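Looking after wooden trays, boards and bowls

Most wooden kitchen things wear out from washing, and very few from use. A tray that gets a wipe and a bit of oil will see you through decades. The same tray left in the sink overnight can split along the grain by morning.

Everyday cleaning

Wipe the piece with a damp cloth and a drop of dish soap, then wipe again with plain water. Dry it with a tea towel straight away and stand it on its edge so air reaches both faces. Laying it flat on the bench traps moisture underneath and that is how trays end up rocking.

Keep wood out of the dishwasher. The heat opens up glued joints and strips the colour from stained timber.

Stains and smells

For onion and garlic, sprinkle on coarse salt, rub with half a lemon, leave it for three minutes and rinse. Tea and coffee rings usually lift with bicarb mixed to a paste. Go lightly on dark timber and try the underside first, as bicarb can leave a grey patch on anything high in tannin.

White heat marks on a varnished tray are sitting in the finish. A warm iron over a dry cotton cloth, a few seconds at a time, will often shift them. Black marks have gone into the wood and need sanding.

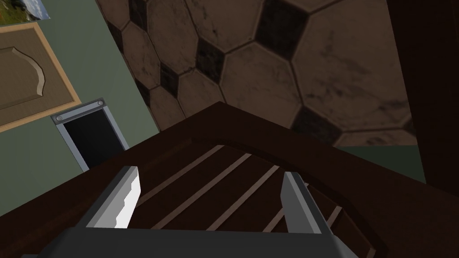
Oiling

Only oil bare or previously oiled wood. Varnish and lacquer won't take it, and you'll be left with a sticky film that collects dust. If you aren't sure what you have, put a drop of water on it. Bare wood darkens under the drop and a sealed surface leaves it sitting there.

Food-grade mineral oil from the chemist is cheap and doesn't go rancid. Olive oil does. Put the oil on with a rag, leave it for 30 minutes and buff off whatever hasn't soaked in. Pay attention to rims and corners -- crumbs and old polish build up there, and a soft toothbrush gets them out before you start. I do mine in June, when the heater is on and the air in the house is dry.

If you use linseed or another drying oil, spread the rags out flat outdoors until they go stiff. Balled up in a bin they can catch fire.

Small repairs

A hairline crack can be closed with food-safe wood glue worked in with a toothpick and clamped overnight. Raised fuzz after washing comes off with 240 grit, always going with the grain. Felt pads under a tray save the table, but replace them once they've been soaked.

Comments (3)

Petronella Tshabalala
The iron trick worked on my mum's old tray. Took nearly ten goes though, so be patient.

Chaminda Hettiarachchi
Can you use beeswax over the mineral oil? I have a tub of it left from doing the chopping block.

Reply from the author
Yes, once the oil has had a day to soak in. Thin coat, then buff.

More in Kitchen
Getting burnt rice off a saucepan
Sharpening knives on a whetstone
How to season a carbon steel pan
Storing spices so they keep their flavour
Drawer liners that stay put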